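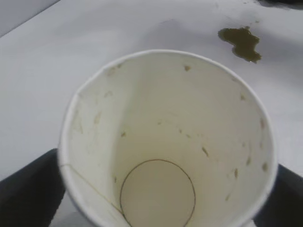

Wrist cam, paper cup held from both sides, spill still on the table

From: Iker Lozano
To: lodudik-practice list
Date: 15 Apr 2024
Subject: Re: [lodudik-practice] draft 2, cup handling and spills

Quick one before I head to the Skesport site. Replies inline, sorry for the mess.

> Section 4 says "empty vessel" but never says what empty means.
> At Daza we had one operator passing cups with a mouthful left
> in them and another rejecting anything with a stain.

Agree, needs fixing. Look at the cup at the top – brown flecks and drip marks down the inside wall, dark ring round the base. I'd call that empty for handling purposes. Stained is fine, pourable is not. Proposed wording:

4.1 A vessel is empty if no liquid would leave it when tipped. Residue and staining don't count.

Somebody at Lestel wanted a weight limit instead. Happy to hear it but most of us have no scale at the station.

> Do we want a grip force number for paper?

No. Cups vary too much by supplier. Say "no lasting change to the shape of the rim" and let each site set its own figure and write it down. Two sided grip, below the rim, never on it. If the wrist view can't see the whole rim then log that, dont guess.

> And spills? Current text only says "clean promptly".

Too vague. There's a brownish puddle on the table up behind the cup in that same view, and under our current text you could argue it either way. I want:

6.2 Liquid on the work surface is a stop condition for any new pick within reach of it. A vessel already held may be put down in the waste position, nowhere else.
6.3 Operator wipes, checks the fingers, then restarts by hand. No auto resume.

We logged 1666 picks since December under the old rule and 13 of them were restarts with the surface still wet. Not a huge number, still 13 too many.

Colour of the spill is not evidence of what it is, by the way. Treat as unknown untill someone checks.

Comments on 4.1 and 6.2 please, the rest can wait for draft 3. Back online tonight.

Iker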